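Hundix Two-Arm Bench Cell: Gallery

4 min read

The Hundix is a bench-mounted cell with two arms on a shared rail, sold by Cerkwood as a kit or assembled. Glykeria Triantafyllou ran the review unit on cable handling for headsets, a job that returns departments still do by hand. The written review covers setup, software and price. The gallery covers the work itself, with notes on the parts of the cell that matter for it.

List price for the kit is $3,327. The wrist camera option adds $1,289 and was fitted to the review unit. Both prices exclude the computer.

Corded headsets are a poor match for a single arm. The cord has no fixed shape, it snags on the headband, and pulling on it moves the headset. A second gripper lets one side hold the load while the other looks for slack.

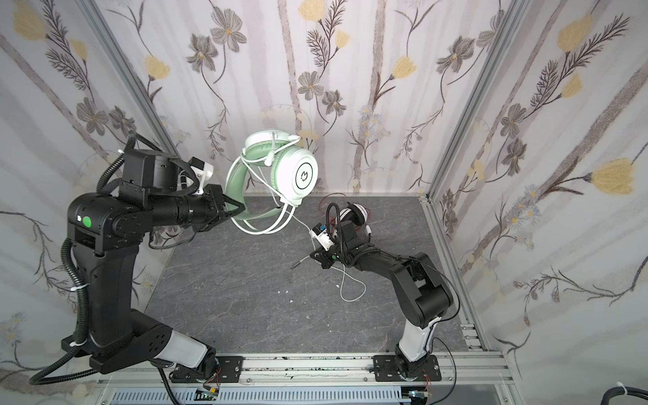
Both arms run from the same controller and can be driven by an operator or from a stored routine. We used operator control for the first sessions and saved the better runs as routines afterward. Saving a run takes one menu entry. Editing one takes considerably longer, and the editor has no undo past the last step.

Arm reach overlaps across the middle of the floor. Outside that zone a part has to be dragged or handed over before both grippers can work on it. Collision limits are set per arm in the Rilis software and do not update when a gripper is holding something, so the size of the load has to be entered separately.

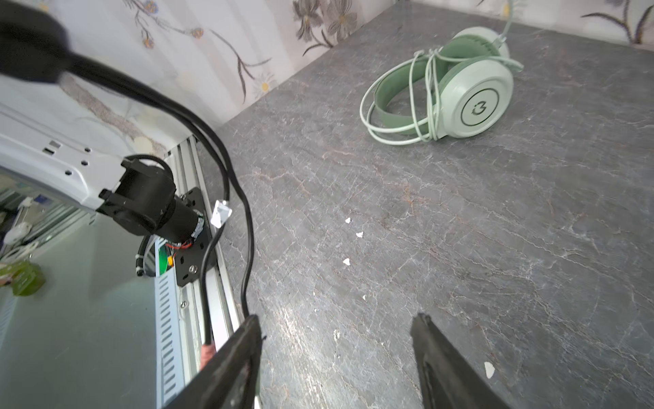 Wrist video is the main argument for the camera option. Overhead views lose the cord as soon as an arm crosses it, and most of the work happens under an arm. From the wrist, the loops of pale green cord around the headband can be told apart from the band itself, though the two are close in color. Both fingers stay in view at the bottom, which helps in judging the gap before closing. Small white flecks on the surface also show up clearly, and a routine that searches for light-colored cord should be tested against that kind of litter.

Focus is fixed. Exposure is automatic and can be locked from the camera page.

Finger pads are a wear part. Cerkwood supplies 2 spare pairs with the kit and sells further pairs through Michailidis, its parts distributor. Changing a pair requires a hex key and a recalibration of the closing width.
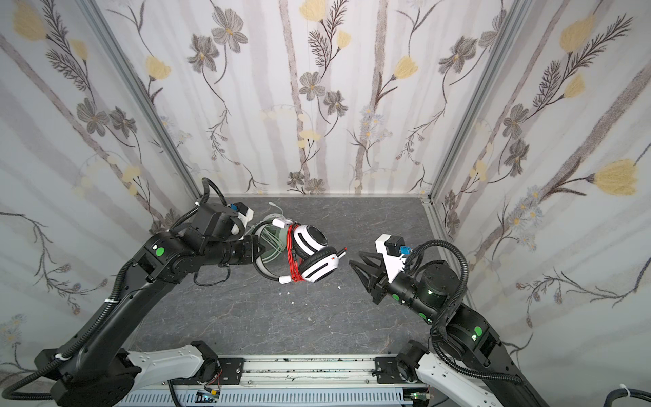

White headset with red cable held by the left gripper, right gripper open.

Grip force has 11 steps. The low steps let a headband rotate in the fingers; the high ones are meant for rigid parts and should be kept away from ear cushions. Evdokia Karras, who handled the calibration for this review, left the left arm one step above the right and had no reason to change it later.

The manual covers force settings in a single table and gives no guidance for padded parts. Cerkwood says a revised manual is due in January.

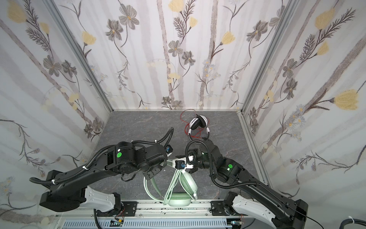 Issue 11, page 2

With both wrists low over one headset, the corrugated conduits stand up in loops above the arms. Allow for that height when planning a shelf or a light over the cell. A second headset can wait toward the back wall, as the white one does here, provided its cable is kept out of the path of the first.

Review unit supplied by Cerkwood and returned after testing. Prices checked September 27, 2023.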